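Comparing Two Finger Pads for a Hand-Held Gripper on Padded Clothing
Student project report, robotics lab elective
14 June 2020

1. What we were asked to do

The course gave each group a gripper and a question. Ours was whether the pad set sold by Skorkico is worth buying over the plain flat pads when the thing being picked up is soft. The Skorkico flyer says their ribbed pads "hold any garment." We did not believe this going in, and the reader should know that, because it may have colored how we graded the borderline grasps.

Both pad sets fit the same hand-held tool, a four-pivot linkage with a camera on it. The person holding it does the aiming, so nothing in this report tells you how well a robot arm would find the fold.

2. Method

We ran 31 grasps on a quilted puffer jacket laid on a made bed. A bed gives under the fingers and a lab bench does not, and most clothes in a home get picked up off something soft. A grasp passed if the jacket stayed in the fingers for 10 seconds after being lifted. We tried to take hold at the front of the jacket, on a raised fold near the placket, where the padding can be gathered from both sides.
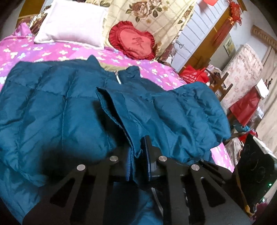 Concombe, reading our draft, objected that a raised fold is the easiest target on the whole jacket and that any two sticks would hold it. We think this is mostly fair. The flat panels between seams are much harder, and we only started on those late in the project.

3. Results

Of the 31 grasps, 20 passed. That looks fine until you sort them. Nearly every failure was on a flat panel, and on flat panels neither pad set did well. The filling squashes, the shell slides over it, and the fingers close on a thin pinch of nylon that slips out when the weight comes on. On folds, both sets held.

So the difference we were sent to measure is small. The ribbed pads won a few more grasps, but the same person did most of the ribbed runs and had more practice by then. We should have swapped operators halfway and we did not. Anyone who wants to quote the 20 as a score for the pads should leave it alone.

Where the pinch was made seemed to matter more than the pads. Going in low on the body and bunching a good amount of cloth before squeezing gave the steadiest holds. It also hides the fingertips in the fabric, which makes the video harder to grade afterward.

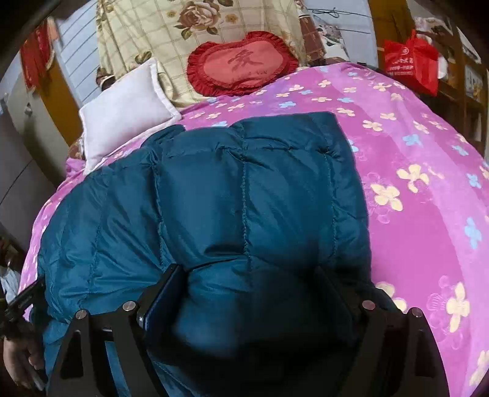
Figure 2. Pinch on the lower part of the jacket, fabric bunched between the fingers.

4. Problems

The wide lens bends everything near the border, and we gave up on measuring how far the fingers were open from the video. The Trelodska tracking script was supposed to do this for us. It lost the fingers in dark folds and then reported an opening anyway, with no warning. We threw out 300 frames before we stopped using it.

The Antoniadis controller, which we had planned to compare with squeezing by hand, arrived in October with the wrong connector. That section of the proposal was dropped.

5. Would we buy the pads

Not on this evidence. One jacket is a poor stand-in for "any garment," and we never tried a thin shirt or a knit. The next group should start with flat panels, switch operators, and have the grading done by someone who has not been told which pads are on the tool.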